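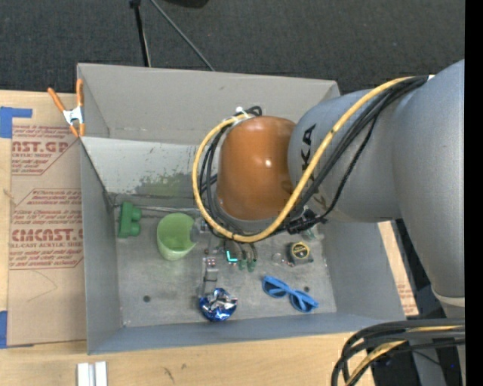 Security deposit: landlord is charging me for full carpet replacement, is that normal?

Posted in Renting and Moving

I moved out of a one-bedroom at the end of June after a little over four years. The building is run by a management company called Viklund. I paid a deposit of $959 when I signed the lease and I never paid rent late.

Yesterday I got their letter. They are keeping the whole deposit and want another $456 on top of it. The letter has one line for "carpet, bedroom and hall, replace" and one line for "general cleaning." There is no receipt, no invoice and no photos with it.

The carpet was not new when I moved in. There was already a faded strip near the bedroom window, and I wrote that down on the move-in sheet, which I still have. While I lived there I added one stain by the closet, the size of a saucer, from iced coffee. I tried to get it out and it got lighter but you can still see it. The hall part was just worn down from walking on it.

I cleaned the place before I left. I did the oven, the fridge, the bathroom and the inside of the windows, and vacuumed twice. I took pictures on my phone the last morning, but they are mostly of the kitchen and bath. I only have one that shows the bedroom floor, and the stain is in it.

What I want to know is whether they can charge me for a whole carpet over one stain, and whether I should pay the extra amount while I argue about it. I don't want this going on my credit.

Seo-ah Kong

Steselier

Don't pay the extra yet. Once you pay it, getting it back is a separate fight.

The rules depend on your state, and you didn't say which one, so look up your state's security deposit law before you send anything. Most attorney general websites have a tenant page in normal language. The things to look for are how many days they had to send the letter after you moved out, whether they have to include receipts or estimates, and what happens to them if they didn't. In some states a landlord who misses the deadline loses the right to keep any of it. Check the postmark on the envelope against the day you turned in your keys. Keep the envelope.

On the carpet itself, there are two separate issues.

The first is wear versus damage. Fading from the sun and flat spots in a hallway are ordinary wear, and a landlord generally can't bill you for that. A coffee stain is usually treated as damage, so I would not argue that you owe nothing for it. You'll look more reasonable if you admit to the stain and argue about the amount.

The second is the age of the carpet. Carpet in a rental has a limited useful life, and many courts will only let the landlord recover what was left of it. Say a carpet is expected to last eight years and it was already three years old when you moved in. After your four years there is one year left. If it was ruined completely, your share would be one eighth of the cost, before you even get to the question of whether the hall needed to be replaced because of a stain in the bedroom. So ask them in writing when the carpet was installed and what it cost. If they don't know or won't say, that helps you.

The cleaning charge is easier. Ask what was cleaned, who did it, and for a copy of the bill. "General cleaning" is often a flat fee they put on every account. Your kitchen and bathroom photos are good for this.

Write them a letter. It should be short and have no insults in it. Mine was four paragraphs:

Who I was, the address of the unit, and the dates I lived there.

What they charged and which parts I disputed, with the reason for each one.

What I wanted back, as a dollar figure, and the date I wanted it by. I gave them 14 days.

That I would file in small claims court if I didn't hear from them by then.

Send it by certified mail with a return receipt and keep a copy. Include copies of the move-in sheet and the photos, never the originals. Email it too if you have an address for them, but the certified letter is the one that counts.

As for your credit, a landlord normally can't just put a mark on your report. They would have to send the debt to a collection agency first. If that happens you will get a notice, and you have a limited time to dispute it in writing - don't ignore that one. Having your dispute letter already on record makes it much simpler to answer.

Pidano3642

they all do this. my last place kept mine for "paint" and I hadn't touched the walls. I called every day for 2 weeks and they gave back half so they'd stop hearing from me. I'd just call

Amora

I worked in the office of an apartment complex for several years, so this is from the other side of the desk. I agree with most of what Steselier wrote. I would not rely on phone calls. We didn't keep notes on them unless somebody was shouting, and the person who picks up usually can't change a charge anyway.

A few things to add.

Ask for the move-out inspection report by name. There is almost always one, even if it's only a checklist somebody filled in walking through. If the report says "stain, bedroom" and nothing about the hall, then the hall charge has nothing behind it. Also ask whether the carpet has been replaced at all. Sometimes the charge goes on the account and the next tenant moves in on the same carpet.

Address the letter to the property manager, and send a second copy to the owner if the owner is a different company. The owner's name should be in your lease, or you can find it through the county property records, often online for free. When a letter went to the owner as well, it got looked at faster.

If you do end up in small claims, the filing fee is usually modest and you can ask for it back if you win. You don't need a lawyer. Bring three printed sets of everything, one for the judge, one for them and one for you. Print the photos on paper - some judges won't look at a phone.

Last thing, your forwarding address. Make sure they have the current one in writing. In a lot of states their deadline doesn't start until they have it, and it's the first thing they will bring up.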